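プロストコム見本市 箱詰めと梱包の一日

2018-10-06、朝の列車でPlustcombeまで行ってきました。お目当ては、梱包と小物の詰め合わせをテーマにした秋の公開日。会場は駅から歩いて12分、昔の穀物倉庫を直した建物で、入口からもう段ボールの匂いがします。箱好きにはたまりません!

最初に寄ったのはFlemsteadの紙器屋さんの台です。糊を使わず折りだけで組む箱を、来場者にも作らせてくれます。私は2回失敗して、3回目でやっと底が抜けない箱になりました。隣の小学生は一度で成功していて、ちょっと悔しい。折り筋は爪ではなくヘラで押すときれいに出るそうです。

奥の部屋では詰め合わせの見学。木の天板の上に白い箱がふたを開けて置いてあって、外は白、内側は黄褐色という組み合わせがとても好みでした。家でも小瓶や洗面まわりの品を箱にまとめることが多いので、ついじっくり見てしまいます。
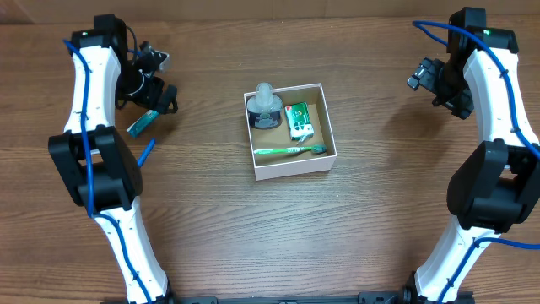 木の台に置かれた白い箱。左上の隅に透明の容器。

そのあとは、TanguyのThierry Besnardさんの講習へ。背の高い容器は先に隅へ寄せて立て、残った場所に平たいものを入れる、というのが基本だそうです。すき間には薄紙をふんわり丸めて入れます。ぎゅうぎゅうに押し込むと箱の側面がふくらむと聞いて、家の引き出しを思い出しました……。質問にも一つずつ丁寧に答えてくださって、メモ帳が真っ黒です。

昼は中庭でそば粉のガレット。午後はPlolltonの包装紙の棚を端から眺めました。見本は200種ほどあり、手ざわりのざらっとした生成りの紙に一目ぼれして、リボンと一緒に買って帰りました。

会場は石の床で足元が冷えるので、厚手の靴下がおすすめです。講習の席は早く埋まるため、着いたらまず受付で名前を書いておくと安心。帰りの列車でさっそく箱をひとつ折りました。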